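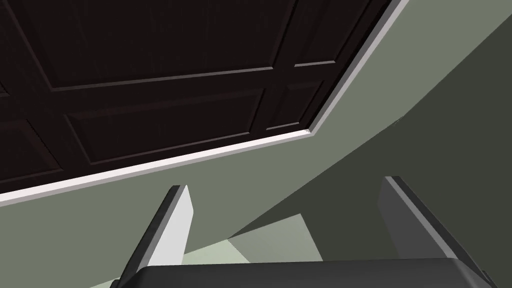
Wrist view in the sim, start pose, gripper open

Wrist cameras see nothing but wall and ceiling in my home sim

Posted in Workshop Builds > Robots and Automation

I'm building a two-armed robot in my garage and doing most of the planning in simulation before I bolt anything together. The room is a furnished living room I got from the Jedasholm scene pack. The arms are Pevlow kit arms with parallel grippers, and each gripper has a camera mounted behind the fingers. There is a third camera up on the body.

The trouble is the wrist views. At the start of a run both arms come up with the fingers pointing well above the furniture. One camera gets dark wood panelling with a white trim and a bit of green wall. The other is worse.
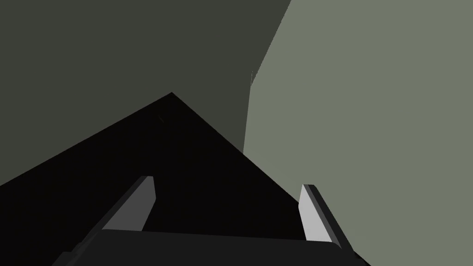 I get flat grey, another flat grey and a big black wedge, with no texture on any of it. I have 36 runs saved and the start of each is the same. My detector needs to find the cabinet before the arm moves, and it has nothing to work with.

What I've tried so far:

Raising the field of view on the wrist cameras. I got more wall.
Moving the base back from the cabinet. It helped the body camera a little and did nothing for the wrists.
Reloading the scene pack in case the textures had failed. They load fine on the wooden pieces.

Is this a camera mounting problem, a start pose problem, or is the black area a lighting bug? I'd like to sort it out before I print the real camera brackets in October, as they take most of a night each.

Posted by garage_arm_2

Hala Kamel
Accepted by the poster

I think you have two separate problems and I'd fix the pose first.

Your camera mount looks right to me. Both fingers are in view, one on each side, with the gripper body along the bottom. You want that for grasping. If you tilt the camera down to catch the furniture you'll lose sight of the fingertips when you need them, so leave the bracket alone.

The start pose is what's pointing you at the walls. A lot of kit arms ship with a home position that has the wrist straight up so it clears the base when it powers on. It's a safe place to park and a poor place to look from. Add a second pose, call it "ready", and go there before the detector starts. On mine the elbow stays where it is and the wrist pitches forward until the fingers point slightly below level. Check it against the body camera first.
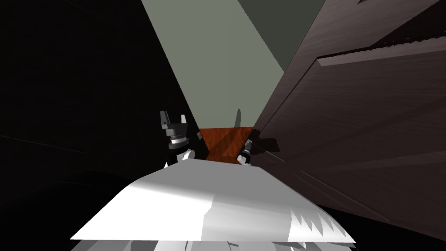

With the arms still up like that, use the body camera to find the cabinet and keep the wrist cameras out of it. Once you have a rough position, move one arm to ready and let its wrist camera take over for the last stretch. I wouldn't move both together while you're standing that close to the furniture. The right arm hasn't much room beside the cabinet and a forward pitch could put the fingers into the face of it. Back the base off first, then pitch.

For the black area, put a single lamp behind the robot and render one still. If the black turns into something with an edge and a colour, it was only shadow. If it stays pure black, look for a surface with its faces turned the wrong way, or the camera sitting too close to a piece of geometry. I had a shelf do that to me and flipping the normals cured it.

Plain painted walls are going to stay plain. That part is true in a real garage too, so your detector should be able to say it found nothing and wait.

Itix_Mike

Just turn the exposure up. I run mine at 405 in the Hemmin viewer and it looks good.

garage_arm_2

Tried the exposure, thanks, but the black stayed black and the walls washed out.

Hala, the ready pose did it. I backed the base off, pitched the left wrist forward and the detector picked up the cabinet on the first go. The right arm still needs a bit more clearance, so I'm bringing it up second for now. I haven't done the lamp test yet. Will post in this thread when I have.

Thread viewed 3,324 times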